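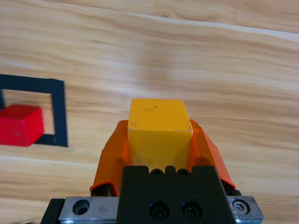
用旧了的黄色木方块,棱边略有磨圆。

一块木头能教人什么

2020年3月15日,星期日
分享 34 评论 12

我对积木没有意见。我有意见的是积木的说明书。

去年七月,朋友家的孩子过生日,我去 Flongate 挑礼物。那家店二楼整面墙都是木玩具,灯光打得像珠宝柜台。我看中一盒 Mikitz 的彩色方块,翻过来看标价,又翻回去,怀疑自己拿错了东西。盒子里是木方块,红、黄、绿几种颜色,没有轮子,没有磁铁,敲一敲也不会响。店员大概看出我在犹豫,递过来一本小册子,说买的其实是这个。

小册子有三千来个字。我之所以知道,是因为封底印着“3,000字精读指南”,仿佛字数也是卖点。里面说,把一个方块放到另一个方块上,孩子会获得空间推理、情绪调节和“早期工程人格”。最后这个词我读了两遍,到今天也没弄清楚是什么意思。人格怎么还分工种。

我最后还是买了,结账时心里不太痛快。后来几个月,我断断续续在查一件事:关于叠方块,哪些话站得住,哪些话是印在盒子上好看的。

先说站得住的。叠方块这件事本身比看上去要难。大人觉得容易,是因为早就忘了自己怎么学会的。你得先决定抓哪一面,抓得太靠下,放的时候手指会先碰到底下那块;抓得太靠上,方块容易歪。然后是对齐,最后是松手。松手最麻烦。很多塔是在手离开的那一刻倒的,手指粘着木头往旁边带了一点点,前面的功夫就白费了。

凡是陪孩子玩过的人都见过这一幕。孩子屏着气放上去,放得很正,然后急着把手抽走。

这些都可以观察,不需要信仰。可是从“松手很难”到“早期工程人格”,中间隔着一条大河,小册子是直接飞过去的。我给 Mikitz 的客服写过信,问这句话有没有出处。回信很客气,感谢我对儿童成长的关注,并附上一张优惠券。

再说那个方框。

如果你最近参加过任何一种亲子活动,多半见过这种摆法:桌上用黑胶带贴一个空心的方框,几块彩色木头,要求是在框里搭,框外不算。推广这套做法最起劲的是 Dratetti 课程,他们给胶带方框起了个名字,叫“专注之窗”。一卷黑胶带从五金店买回来,贴成四边形,就成了窗。课程分十二节,我上了其中两节,地点在 Mackay 的一间教室,桌子是浅色木面的,贴上黑胶带倒是很醒目。

第一节课,老师要求红色在下,黄色在上,绿色最后。有个男孩想把绿色放在最底下,老师蹲下来,温和地请他“再听一听方块的声音”。男孩把绿方块贴到耳朵上听了一会儿,说没有声音。我认为他的结论是准确的。

我问老师为什么非得是这个顺序。她说顺序能培养秩序感。我又问,如果是绿、黄、红呢?她说那也是秩序,只是这一节课讲的是另一种。我没有再问下去,后面还有家长等着说话。

这里有个我一直想不通的地方。课程手册第一页写着“开放式玩法,没有标准答案”,翻到第二页就是标准答案,还配了色卡。既要开放,又要颜色一个不差,两头的好话都想占。家长交钱的时候听的是第一页,孩子上课的时候做的是第二页。

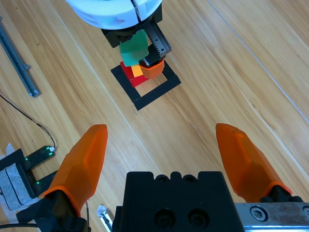 Archie Dalgleish 却觉得我对胶带太刻薄了。他说,方框的用处很朴素,就是让人知道东西该放在哪里;没有框,孩子搭到桌子边上,塔一倒,木头全滚到地上,一下午都在捡。他自己在家也贴框,不讲什么窗,贴歪了也不重贴。

这话我愿意接受一半。给一个落点,任务确实清楚了,做没做到也一眼能看出来。我在家试过,在餐桌一角贴了个方框,请六岁的外甥女往里搭。她搭得很认真,搭完问我,能不能把旁边那块木头也算进去,它有一角压在胶带上。我们为“压线算不算在里面”争论了十来分钟。那是整个下午最有意思的一段,跟木头关系不大,跟规则关系很大。

另一半我不接受。一旦有了框,大人的眼睛就只盯着框。我在课上看见一个女孩,把两块木头并排立在框外,中间搭了一座很稳的桥,这比往上摞难多了。老师走过去,把桥拆了,把木头一块一块拿回方框里。老师没有恶意,手很轻。可是那座桥没有人说一句话。

也要说说颜色。

彩色方块的拥护者有一套理论:红色稳重,宜在下;黄色明亮,宜居中;绿色舒缓,宜收尾。我翻过的另一份材料说的几乎相反,绿色像草地,应该打底。两份材料的语气一样笃定。我的看法很无聊:颜色的好处是方便说话。“把红的递给我”比“把左边那个稍微大一点的递给我”省事得多,尤其是桌上不止一个人的时候。两个人一起搭,颜色就是地址。除此之外,同样大小的红木块和黄木块,落在桌上的脾气没有差别。

两个人一起搭倒是值得多说几句,因为材料里写得最少。一个人搭,失误是自己的;两个人搭,得有先后。红的还没落稳,黄的就不能下来。急的那个人要等,慢的那个人被等着,也不自在。我和外甥女搭的时候,她总把下一块悬在我的手上方,催我快点。我跟她说,你举着它,我更慢。她不信,继续举着。

课程里也有“协作单元”,安排在第九节,额外收材料费。材料是同样的方块。

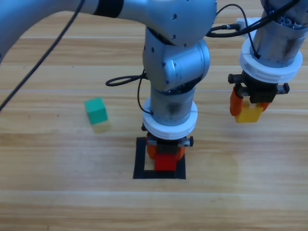

有读者读过我之前的短文后写信来,说我根本没搞清楚家长为什么花钱。她在信里讲,自己下班到家已经没有力气想玩什么,一盒木头加一张写着“先放红的”的卡片,能让她坐下来陪孩子二十分钟,这二十分钟就值那个价。至于什么人格,她从来没看到那一页。

我把这封信读了好几遍。她说得有道理,而且比小册子里的任何一句都有道理。如果卖家肯这么写,“给累坏了的大人准备的二十分钟”,我会当场掏钱,也不会写这篇东西。

可是他们不这么写。他们写的是孩子会怎样,而且总写得很远,远到没法回来对质。今天叠的方块,要等到孩子二十岁才见效,到时候谁还留着发票。

我也试着替他们说话。我列过一张单子,把 Mikitz 盒子上和 Dratetti 手册里的承诺抄在一起,去掉重复的,得到13条。然后我拿着单子去问几位常年和孩子打交道的熟人,哪些是他们亲眼见过的。大家勾得最多的是“手更稳了”,其次是“愿意重来”。“愿意重来”旁边,有人用铅笔加了一句:也有孩子是越来越不愿意。剩下的多数没人勾。“早期工程人格”那一条,有人画了个问号,有人画了一只鸭子。

这当然不是研究,就是一张纸。可印在盒子上的那些话,我追了半年,连一张纸也没追到。

关于木头本身,我的怀疑要轻一些,但也有。

木头比塑料好,这句话现在几乎没有人反驳。它压手,落在桌上声音闷,摸起来不凉。我都同意。但店里常说的“越用越美”,我建议打个折扣。方块用久了就是用久了,棱会磨圆,面上会有黑点,漆会被蹭出浅色的道子。磨圆的棱未必碍事,可要是底面也磨得不平,搭起来就会晃,孩子以为是自己手不稳。我在二手市场收过一袋旧方块,有一块怎么摆都站不住,拿直尺一靠,底面鼓着。外甥女为它生了一晚上气。我后来把它拿去垫了书架。

说“有岁月感”的人,往往不是要用它搭第四层的人。

我还想提一件小事,关于桌子。所有的材料都在谈方块,几乎没有谁谈桌子。可是木头放在木头上,滑不滑,平不平,全看那张桌面。拼板的接缝处有没有高低,落了灰没有擦,对一座小塔的影响比颜色大得多。Mackay 那间教室有张桌子,一条腿短了一点,坐在那张桌边的孩子整节课都在失败,老师的评语写的是“需要加强专注”。我下课后在桌腿下面垫了一张折起来的宣传单。第二周再去,单子还在,评语有没有改,我没好意思问。 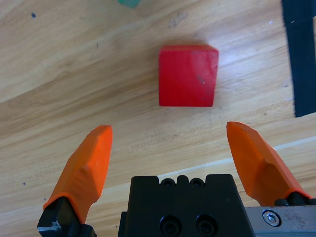 红色木方块,顶面靠右有一小处浅色划痕。

那么到底该不该买?

我的答案恐怕要让两边都不高兴。方块值得有几块。不必成套,不必十几种颜色,大小差不多、底面平整就行。买之前拿两块叠一叠,转个方向再叠一叠,店员要是不让拆盒,就换一家。Flongate 肯拆,这一点我要替他们说句公道话,尽管那位店员拆盒的时候表情像在动手术。

胶带也可以贴。贴之前想好怎么撕,浅色木桌面上留一圈胶印,很难看,我家餐桌现在就有。用油擦掉一部分,剩下的我打算当作没看见。

课就算了。如果已经交了钱,去听听也无妨,带一张折好的纸,以防桌腿不平。

至于那本小册子,我一直留着。上个月搬书的时候翻出来,顺手给了外甥女。她看了看封面,问上面写的什么。我说写的是怎么玩方块。她很吃惊,问我怎么能写这么长。然后她把册子立起来,打开一点,像个人字形的屋顶,架在两块木头上。册子太软,中间塌了下去,她又找来一块绿的,从底下顶住。

黄的放在屋顶上滑了下来,滚到椅子底下。她趴下去捡,我把脚挪开了一点。

分享本文 34 查看全部评论 12
联系编辑部 | 投稿须知 | 版权所有,未经许可请勿转载 | 返回顶部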